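Teaching by hand at Kurup

4/4/20 | By Senga Galbraith

When I ask the head of training at Kurup how a robot learns a chore, she laughs and pulls out a chair for me. "You do it for the robot first," she says, "and then you do it again - and again, I'm afraid!" Her operators steer both arms by remote control, in sessions of 30 minutes, and she likes them slow and unhurried.
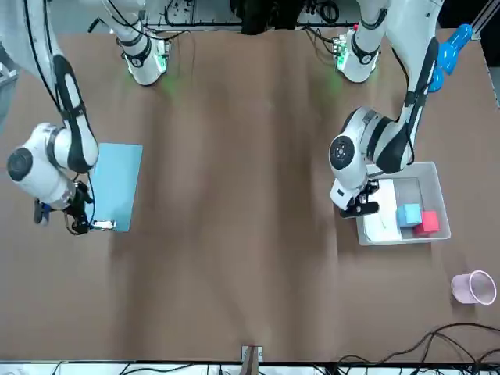 "People rush the second arm," she goes on, "and I tell them, let it wait its turn, dear, there's plenty of time."

Comments

petra_m: Lovely read! Does she take beginners?

Old Tom: I lasted 2 sessions, my poor shoulders.

Related
Dreltden opens its June workshop
Vastus and the patient gripper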